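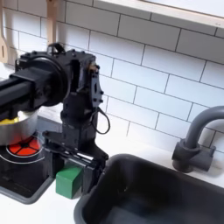
Drestport, 2018-11-28

Robotics club, week 16. Task is "block to sink." Amra Omerović says the arm has it down. I say it has it down when she's standing there.

Also, the green block is the only one anyone practices with. Try a mug — then we'll talk.

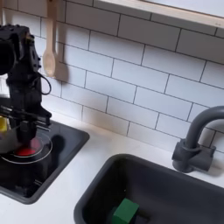 Gripper over the burner, block in the sink.

Tsz-kin Chiang wants to enter this at Spahić in April. Entry fee is 395. For one block? I'd want to see 2 clean runs in a row first, with me picking the start spot.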